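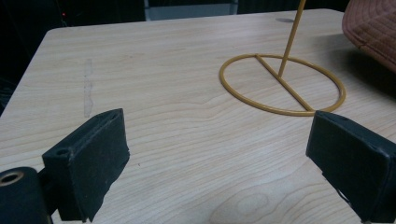 Tablero de madera clara, veta a rayas y unos pocos remolinos como nudos.

16 de junio de 2020

Barniz al agua, segunda tanda. El bote de Plomis promete «secado rápido», expresión que en este taller ya provoca tos. Probeta A, pino lijado a 120: a las 2 horas sigue mordiendo el dedo. Probeta B, mismo pino, lijado a 180 y sin polvo (o eso creía yo): a las 6 horas se puede tocar, aunque guarda mis huellas con mucho cariño.

Humedad del local, 62 %. El higrómetro Strickland marca lo mismo desde octubre, así que lo tomo como una opinión.

El Dustico aspira bien hasta que se le llena la bolsa, y entonces devuelve todo lo prestado. He contado nueve motas en la probeta B con la lupa y he dejado de contar por higiene mental. Antes de la próxima mano: bolsa nueva, trapo apenas húmedo, puerta cerrada. Quien entre a por café, que entre por el otro lado.

La brocha Zoltcombe suelta pelo. La de espuma deja burbujas si se vuelve sobre lo ya pasado, cosa que hice. Con pasada única y larga, a favor de veta, queda casi decente. Diluir un poco más ayuda en los cantos y empeora el resto.

Pendiente:
- repetir B con lijado a 240 entre manos
- prueba de vaso mojado, una noche entera
- preguntar si alguien ha visto la tapa del bote
- no tocar las probetas (va por mí)

La C está en la estantería de arriba, boca arriba. No moverla.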